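Flandberg rental vacancies fall as fewer new apartments reach the market

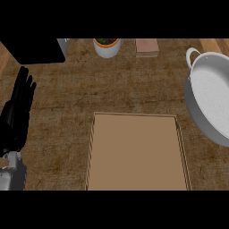 Renters in Flandberg had fewer apartments to choose from at the end of August than at any time in the past five years, according to a market report from the property listings firm Fleria.

The report counted 455 vacant rental units within the city limits. Two-bedroom apartments were in the shortest supply, while studios in the downtown area made up the largest share of the homes still available at the end of the month.

Bronwyn Brunton, who heads research at Fleria, said the drop had more to do with construction than with new residents moving in. Several mid-size buildings that were supposed to open in the spring have been pushed back to next year, and the households that would have moved into them are staying where they are.

"People are renewing," Brunton said. "When a tenant renews, that unit never gets listed, and the person who was hoping to move into it keeps looking. We see that most clearly in the two-bedroom market."

The average listing in Flandberg stayed up for 16 days before it was marked as rented, the report said. A year earlier the figure was 29 days. Fleria counts a unit as rented when the owner or manager takes the listing down and confirms that a lease has been signed. Apartments rented privately, without being advertised, are not included.

Asking rents rose over the same period, though not evenly. The largest increases were in the neighborhoods along the river and close to the hospital. Rents on the east side were close to flat, and a few older buildings there lowered their asking prices over the summer to fill ground-floor units.

The Yaman district, where the city changed its zoning rules three years ago to allow taller residential buildings, has the most homes under construction. The biggest project in the district is being built by Kivo, a developer that also owns two rental buildings near the train station. Its first phase was planned for this summer and is now expected to open in the spring.

Kivo said in a written statement that the delay was caused by late delivery of elevator equipment and by a change to the drainage plan requested during city review. The company said leasing for the first phase would begin over the winter and that it had not yet set rents.

Meinir Eynon, a housing counselor who works with tenants in the city, said the short listing times are making it harder for people to compare apartments before they commit. Some of her clients have been asked to put down a deposit on the same day as a viewing.

"They call me in the evening and say they have until noon to decide," Eynon said. "That is not much time to read a lease, let alone ask what the heating costs are in January."

Eynon said tenants should ask for a copy of the lease before paying any money and should get a written receipt for a holding deposit that says when it will be returned if the application is turned down. She also advises renters to check whether parking and trash collection are included, as more landlords now bill for them separately.

Home sales in the city have followed a different course. Brunton said the number of houses on the market has grown slightly since the spring, mostly among larger single-family homes. Smaller houses and condos, which renters are more likely to consider as a first purchase, are still selling quickly. She said mortgage costs are keeping many of those renters in their current apartments for another lease term.

The city's planning department is reviewing a proposal that would let owners of single-family lots add a small second unit without a public hearing. The proposal limits the size of the added unit and requires one off-street parking space, except on lots within walking distance of a bus line. Owners would still need a building permit.

A public comment period on the proposal is open, and the city council is expected to take it up later in the fall. Comments can be sent by mail or left at the planning counter at city hall, which closes at 4 p.m.

Fleria plans to publish its next rental report at the end of the year. Brunton said it will include separate figures for the Yaman district for the first time.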